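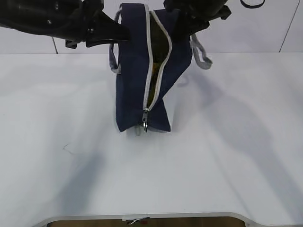
Photo: Gostumport Lunch Club

Home Recipes Lunchboxes How-to Term dates Contact

How to pack a soft zipped lunch bag

These notes cover the soft fabric kind of lunch bag with a zip over the top and a strap handle on each side. Hard boxes are dealt with on the Lunchboxes page. The method is the same whether the bag is for a child or for work.

Before you start

Clear a patch of worktop or table and wipe it down. Put everything that is going in the bag to one side of it, fruit included. Check that the bag is dry inside, especially along the seams at the bottom.

If you use an ice block, take it out of the freezer last. A small one is enough for a bag this size. Ours measure 18 cm across the base, and the larger freezer blocks take up most of that.

Opening the bag

Run the zip all the way down. On many bags the zip carries on past the rim and part of the way down the front, and people often stop at the corner. With the zip only half open the sides pull together and you end up pushing food through a narrow gap, and that is how bananas get bruised.

Hold the fabric beside the zip with one hand and draw the pull with the other. If the pull is small, fit a split ring to it. Young children find a ring much easier to hold. Then fold the handles outwards so they hang down the sides.
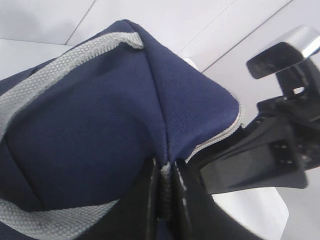 If the zip is stiff, don't force it. Look for lining caught in the teeth and ease it out sideways, moving the slider back a little at a time. A rub with a candle end or a soft pencil will help a dry zip. Thin linings get caught more than thick ones – the Banance bags we had before were bad for this – so keep a finger behind the zip as you close it.

Packing in order

1. Ice block flat on the bottom, wrapped in a piece of kitchen paper.
2. The heaviest tub next, lid up. A 255 ml tub sits flat in most bags.
3. Sandwiches or a wrap on top of the tub.
4. Hard fruit such as an apple or a firm pear, down the side.
5. Banana last, stood on end against the side with the curve following the wall of the bag.

Leave 3 cm free at the top so the zip can close without pressing on anything. If it won't close, take the fruit out and carry it separately.

Drinks are better outside the bag. If one has to go in, stand it upright in a corner and check the lid.

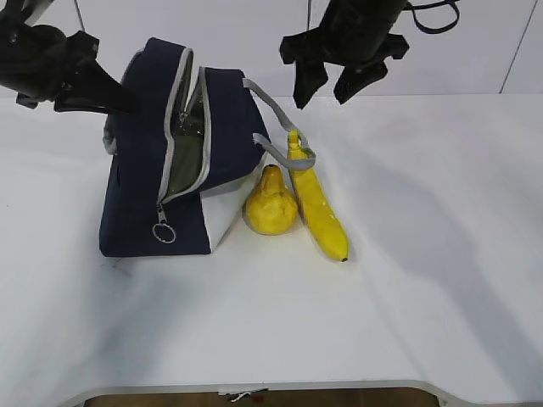

Napkins and a spoon can go in at the end, slid down the side where they can be reached without unpacking the rest. Close the zip slowly and tuck the handles up before lifting. Lift by both handles together. Using one tips the bag and everything slides to that end.

Unpacking

Open the zip fully again and take things out from the top down. Children who are learning to do this can practise at home with toy fruit, putting each piece in and taking it out again. Pears and bananas are useful for this as they are awkward shapes in different ways. Five minutes before tea is plenty.

Don't leave peel or cores in the bag overnight. 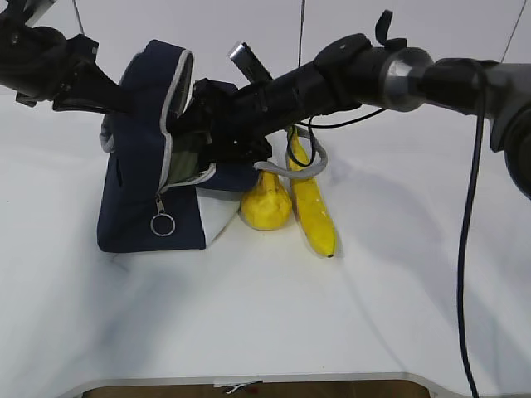
Gostumport Lunch Club – Packing and Kitchen Skills

Cleaning

Wipe the lining with a damp cloth and a drop of washing-up liquid, then again with plain water. Get into the corners and along the underside of the zip. Leave the bag open on its side until it is dry. Most bags lose their shape in the machine, so check the label first.

For smells, leave a spoonful of bicarbonate of soda in the bag overnight and shake it out in the morning. Pale straps and panels mark easily and can be cleaned with an old toothbrush.

Name labels

Lemma iron-on labels are fine on a cotton strap. For other fabrics use a sew-on one, or write on the inside with a laundry pen. Spare labels are kept in the Namura Room and cost 25p each.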